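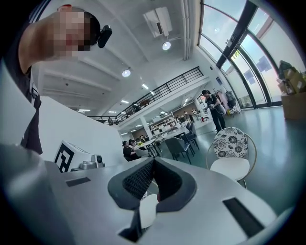 22 March 2018

I've been meaning to write this up for ages, and now my wrists have stopped aching I have no excuse left. As some of you know, I've been spending my afternoons with Biljana Vidmar's little group at Stadora, teaching a robot to do the sort of thing you and I do at the table without thinking.

The way it works is rather lovely. You don't drive the robot with a joystick (I tried that in December and was hopeless at it). You hold a pair of grippers yourself, one in each hand, and simply do the job while everything gets recorded. Later the robot is given all those recordings and has to make sense of them. Braulio Quintero, who is far more patient than I am, calls each go a "take", and my tally stands at 3526, which I only know because he reads it out when I start flagging!

What surprised me most is how clumsy you become. Your own fingers are right there, wrapped round a handle, and yet you have two stiff jaws to work with and no feeling in them at all. My first morning was dreadful – I kept turning my wrist the way I would at home, and Braulio kept telling me, very kindly, that an arm bolted to a stand might not care to bend like that.

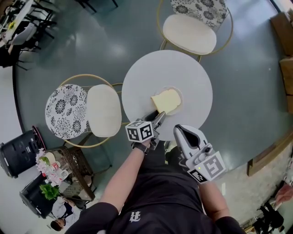

Soft food has been my favourite, oddly enough, though it's a nuisance. Squeeze too hard and you've left a dent, squeeze too little and it slides off again, and there's a narrow sort of middle that I can find on a good day if I come in low and take my time. Azra Trajkovski has the knack of it completely. She hums while she works, and I swear her takes are smoother for it.

I did ask Biljana whether my bad ones should be thrown away. She keeps more of them than I'd like, as long as I put the mistake right before the end, so somewhere in there are 53 takes of me fumbling and having another try. I hope the robot picks up the second half of those.

We have 2 more weeks booked, and then Milovan Đorđević wants to move us on to folding napkins. I've been practising at home with the salad tongs, much to the cat's alarm.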